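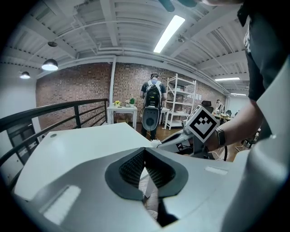 Two of the hand-held grippers up on the brick-walled floor at Skokadico, one of them with its marker cube on top.

Visit report, 1/10/18

I had been looking forward to the Skokadico lab visit ever since Perla Palacios gave her talk on teaching robots without using a robot, and I came home with eight pages of notes and a very full head. What a place! It's an old loft with warm wood floors, plants on the tables and a lot of people walking around with grippers in their hands.

The method is called Velari. A person holds a gripper, does an everyday job with it, and a camera on the tool records the whole thing. The robot arm comes in much later. Perla's group used to do it the usual way, steering an arm by remote control, and she said a good afternoon gave them 35 usable demonstrations. People get that many before their coffee is cold with the hand-held version, because your own wrist already knows how to put a cup down.

The cube on top of the gripper is printed with black-and-white squares, and I asked far too many questions about it. It lets the software work out where one gripper is compared with the other, so two-handed jobs can be learned too – folding a cloth, holding a box while the other hand fills it. You lose the position when the cube is turned away or covered, and they throw those stretches out. I liked how open they were about that.

Then the result, the part I really came for. Hovland is their test with objects the robot never met in training, in rooms it never met either. The policy trained in one room finished 8 of 41 tries. The one trained on the same amount of recording, spread over many rooms, finished 35 of 41. Same arm, same network, same hours! Perla thinks the variety of backgrounds and light matters more than extra practice in one spot, and they plan to check that again in February with a different arm.

I got a turn with a gripper myself. It is bulkier than I expected, and I kept wanting to look at my hand when I should have been looking at the cup. My second try went better. Two of us from the Zatby group then attempted a folding job together and laughed most of the way through it.

Perla has promised to send the slides, and I'll pass them on when they arrive. If you get the chance to go, wear comfortable shoes and ask to see the discarded recordings – I learned as much from those as from the good ones.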